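Library > Health and Care > Measuring and Giving Liquids > Chapter 2

Contents | Previous | Next | Glossary | Index

Chapter 2
Volume and the Measured Dose 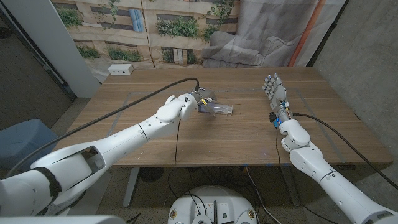
A liquid has no shape of its own, and for that reason it can't be counted the way tablets are counted. It has to be measured against something. Chapter 1 dealt with weight and with the balance. The present chapter deals with volume: how it is defined, how it came to be used for medicines, and why the same quantity of liquid can be read differently by two people using the same tool.

Most of what follows requires only arithmetic. Students who have forgotten how to move a decimal point should read Appendix A first. Students who think they have not forgotten should read it too.

2.1 Spoons, drops and cups

For a long time household medicines were given by the spoon. The instruction was easy to follow and every kitchen had the equipment. The trouble was that spoons were made for soup and tea, and no two makers agreed on how deep the bowl should be. A teaspoon from one drawer might hold a good deal more than a teaspoon from another. The level of filling made a further difference, as anyone knows who has carried a full spoon across a room to a child who does not want it.

The drop was thought to be more exact. It is in fact a poor unit. The size of a drop depends on the liquid, on the width of the opening it falls from, and on the angle at which the bottle is held. Thin, alcohol-based liquids give small drops. Water gives larger ones. A prescription written in drops makes sense only if the dropper is supplied with the bottle and is used for nothing else.

The district pharmacy at Văduva kept a daybook in which the owner, Petrică Nedelcu, wrote down complaints from customers. One of them concerns a cough mixture that ran out well before the course was finished. Nedelcu asked the customer to bring in the spoon. It was a serving spoon. He wrote under the entry: "Give the cup with the bottle from now on." The practice of packing a marked cup with each bottle of liquid medicine answers exactly this kind of problem, although the cup has faults too, which are taken up in Section 2.4.

2.2 The milliliter

The unit used throughout this book is the milliliter, written mL. One milliliter is one thousandth of a liter and is the same as one cubic centimeter, which older books write as cc. The abbreviation cc should no longer be used in written orders. In poor handwriting it can be taken for a pair of zeros or for the letter u.

Two rules for writing volumes should be learned now and kept:

Always put a zero before a decimal point when the number is less than one. Write 0.5 mL, never .5 mL.

Never put a zero after the decimal point when the number is whole. Write 5 mL, never 5.0 mL.

Both rules guard against the same thing. A decimal point is a small mark and is easily lost in a fold of paper or a bad photocopy. If it is lost from .5 the reader sees 5, and the dose is ten times too large.

2.3 Reading a level

Water in a narrow glass tube does not lie flat. It climbs a little where it touches the wall, so that the surface forms a shallow curve called the meniscus. By agreement, the reading is taken at the lowest point of the curve, with the eye level with the surface. If the eye is above the surface, the reading on a scale at the front of the tube comes out too high. If the eye is below, it comes out too low. The error is known as parallax.

In a teaching exercise at Sudovum, Kuldeep Malhotra asked 26 first-year students to read one cylinder, which had been filled beforehand to 192 mL. They read it standing at the bench and then read it again bending down. The standing readings were spread widely and most were high. The second set lay close together. Malhotra repeats the exercise each September and does not tell the class what it is for until both columns are on the board.

The width of the vessel matters as well. In a wide beaker a small change in volume hardly moves the level at all. In a narrow tube the same change moves it a long way, and the marks can be set farther apart. It follows that a small volume should be measured in a small, narrow vessel – a rule that holds for every tool in this chapter.

2.4 Choosing the vessel

Before choosing a tool, ask what size of error would matter. An error of one milliliter in a bucket of cleaning solution does no harm. The same error in an infant's dose may be larger than the dose itself.

2 shares | 0 comments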